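Kistico Boards
Home Forums Lighting Lenses Printing Classifieds
Search this forum Advanced

Lighting > Color and white balance > White fabric going cream under LED panels

**gelholder**
Setup is 2 Wetaner panels at 5600K, one each side, white cotton cloth, small product work. With a custom white balance off a gray card the card measures neutral and the cloth comes out slightly yellow. If I click on the cloth in the raw converter, the cloth is neutral and the reds shift toward magenta. Which one is correct?

**north_wall**
The card. Cloth is not a neutral reference. Most white fabric sold for household use is treated with optical brighteners, which absorb UV and re-emit blue. LED panels put out almost no UV, so the brightener does nothing and you see the base color of the cotton, and that is cream. Your eye remembers the cloth from daylight and calls the photo wrong.

**gelholder**
Makes sense for a new cloth. Mine has been through the wash 154 times at least, it's an old one from the linen closet. I would expect the brightener to be gone.

**tungsten_ed**
Detergent puts it back. Check the label on the box. Also I don't agree that the card is "correct". The buyer sees a page where the cloth is supposed to be white. If it reads cream, the whole page looks dingy. Balance for the cloth and fix the reds separately.

**north_wall**
Then you are fixing reds on every file. One global profile is less work than local edits.

**tungsten_ed**
It's one HSL preset. Takes a minute.

**north_wall**
An HSL preset moves every red by the same amount, including wood and skin tones. Anything tan goes with it. I have had to redo a set of cutting boards for exactly this.

**flatfield**
You are both skipping the ceiling. A painted ceiling close above the table adds a warm bounce that changes with distance, so the back of the cloth and the front edge need different corrections. Read the card in 4 places before arguing about presets. If the readings disagree, no single white balance will do it.

Saturated solids next to tan weave on pale cloth is the combination I use for judging this, because you can see the neutral, the warm midtone and the primaries together. Basket and red cube are in all of these:
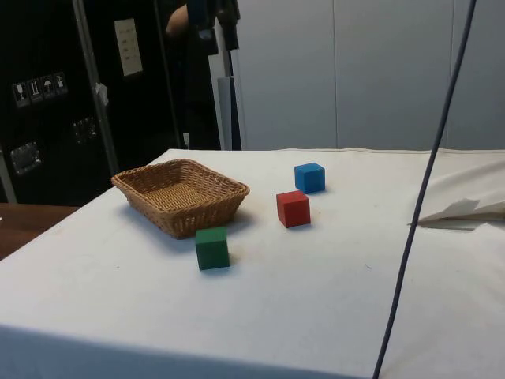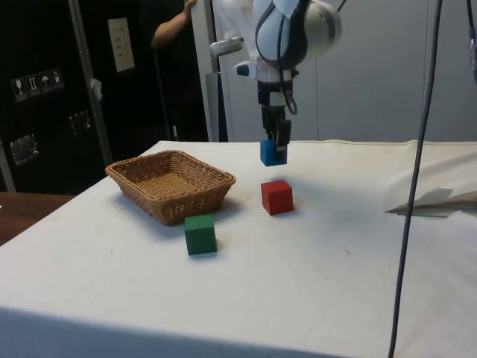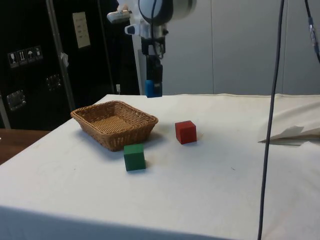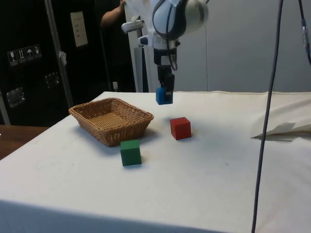 Start with the fabric in the front fold, then the top of the cloth, then the shadows. Shadows tell you the most. A warm shadow with a neutral highlight means the fill is coming off a wall or ceiling, and changing the Kelvin setting on the panels will not move it.

**gelholder**
Took the readings. Front and left agree. The back edge is off by 2 points on the b axis, toward yellow. Ceiling is an off-white, I never thought about it.

**flatfield**
Hang black cloth over the back half and read again before you change anything else.

**tungsten_ed**
Or raise the panels and feather them down. Black cloth eats light and he only has small panels.

**north_wall**
Feathering changes the falloff on the subject. I'd use the cloth.

**lowpass_filter**
Has anyone compared the Skuralico card with the Ban one? My Ban card reads slightly green next to a fresh one, and I wonder how many of these threads are old cards.

**north_wall**
How old is it? Mine go in the trash once the surface gets shiny from handling. Keep it in the sleeve and don't wipe it with anything.

**gelholder**
Mine is a Skuralico, bought this spring. Will post numbers with the black cloth up.

Last updated: 6 May 2018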